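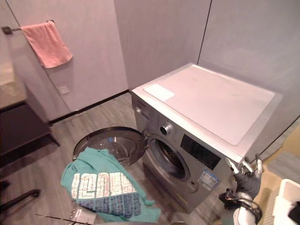 Teal tee on its way in, door wide open

Last edited by damp_flannel on Monday, April 21, 2025
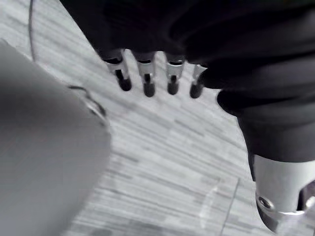
Page last changed: see the edit note at the top of the threaddamp_flannel wrote:
Hello all! Long-time reader, first proper post. We've moved into the flat in Histhorpe and the washing machine lives in the corner of a very small room, silver front loader, round dial, black display next to it. I've still got the energy label stuck on the front and I can't decide whether to peel it. My real question is about printed T-shirts though. The teal one has big white block letters with a grey outline and then a band of blue and white patterned lettering under it, and I'd like it to last longer than my previous favourite, which cracked across the chest by May last year. Inside out? Cold? Do I need a bag for it?

pegs_and_all wrote:
Inside out, 30 degrees, low spin, and keep it well away from the tumble dryer. I've got band shirts older than my marriage that have been done this way and the lettering is still fine. Don't bother with a bag, they're for bras.

Kusuma_Kettle wrote:
Disagree about the bag! A mesh bag made a huge difference with my daughter's netball tops (thick rubbery numbers on the back, they used to stick to each other and peel). I get the Vekwood ones, they come in a pack of 3 and the zip has a little cover so it doesn't catch on anything. Agree on inside out.

pegs_and_all wrote:
Rubbery numbers are a different thing from a printed tee. If it's ink in the fabric a bag just stops it getting rinsed properly. I had one come out with powder still in the folds.

Kusuma_Kettle wrote:
Then you're overfilling the bag. One shirt per bag, loosely in.

spin_doctor_4 wrote:
Can I ask about the pale panel on top of the machine? It's got a bit of a rim on it and I've been looking for something like that for ages. My pegs walk off the back whenever it spins and I've lost 2 socks down there that I can't reach without moving the whole thing.

damp_flannel wrote:
It does stop things rolling off, yes. I keep meaning to measure it for people. Ours came with the flat so I've no idea where you'd buy one, sorry!

spin_doctor_4 wrote:
Ah well. I might get a bit of board cut and stick some edging round it.

tumbleweedy wrote:
If you do, put something grippy underneath. I paid over 215 for a fitted shelf from Avetari to go above mine and it's lovely, but before that I had a loose board and it crept forward every wash until it landed on my foot.

As for the sticker, peel it now while it's newish. Leave it three years and it comes off in shreds and you'll be there with oil and a cloth all afternoon. Warm it with a hairdryer first and go slowly from a corner.

pegs_and_all wrote:
Or leave it on, it does no harm. Mine's been on since we bought the machine.

damp_flannel wrote:
I think I'm going to peel it, it annoys me every time I sit on the floor to load. And I'll do the teal shirt inside out at 30 without a bag, then try a bag with the next printed one and see which of you is right :) Another thing — do you all leave the door open between washes? My mum shuts hers straight away and her towels smell a bit pondy.

Kusuma_Kettle wrote:
Open, always. And pull the drawer out a bit too.

tumbleweedy wrote:
Open here as well, and I wipe round the rubber when I remember. Shut if you've got a cat.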